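In praise of the slow hand

My first week of teaching a robot by remote control was spent mostly apologising to it. I would nudge the handles, the arm in the next room would lurch like a dog that has seen a squirrel, and I'd say sorry out loud (the others on the Narkine project were kind enough to pretend they hadn't heard).

I have since sat through more than 51 hours at the controls, which makes me middling by the standards of our bench in Drositz, and I've come round to an unfashionable opinion. We are far too fond of the big number. Our archive holds 3408 demonstrations, and every visitor is told so before they have their coat off. Far fewer are told that a good many were done in a hurry, late in the afternoon, by people thinking about their tea.

A robot that learns by copying will copy the hurry as well. If I jab at a wire, it learns jabbing. If I stop and hover while I make up my mind, it picks up the hovering too, and I've watched an arm dither before a grasp in a way I recognised, with some embarrassment, as my own.

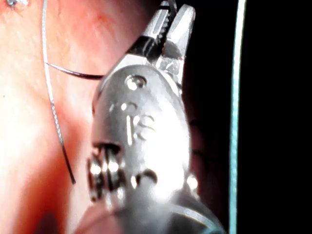

Serrated jaws and a length of wire, seen from the wrist.

Fine work of this sort shows up a careless teacher very quickly. I would happily swap 7 rushed runs for 2 patient ones, and I'd give every newcomer a whole September of practice before keeping a single recording. My colleagues at Grorico think this is soft-hearted and expensive. It may well be both, but I should still like the arm to pick up somebody's good habits, and those take a while to grow.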